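Open day at the Petridis mattress works, Stovon

Tuesday, March 6, 2018

Petridis opens its Stovon plant to the public twice a year, in March and again in December. I took the 10 a.m. tour, which costs nothing but has to be booked by phone. Parking is behind the cutting hall – follow the second sign, as the first one leads to the loading dock.

The tour starts in the spring room. Wire comes in on large reels and is coiled, heat-treated and dropped into fabric pockets in one pass. It is loud, and ear plugs are handed out at the door. From there you go up a metal stair to the foam store, where blocks rest for 53 hours before anyone cuts them. The smell is strong at first.

Quilting was the part I liked best. The cover fabric is stitched to a thin layer of padding on a machine that has been running since the plant moved from Zulla. Edges are still closed by hand-guided sewing heads that travel along the border tape. A good operator closes 4 an hour on the thick models.

The last stop covers care at home. The advice was to brush the top once a month, going with the stitching, and to leave the bed unmade for an hour in the morning.

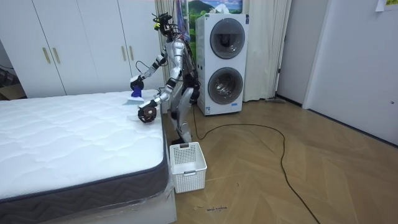 Munus wrote in after my last report to say that monthly brushing is too much for a wool-filled cover and that twice a year has kept theirs in good shape. The guide's answer was that wool covers can go longer, but that dust settles in the quilting lines either way.

Coffee was served in the canteen afterward. The factory shop takes cash only and closes at 1 p.m.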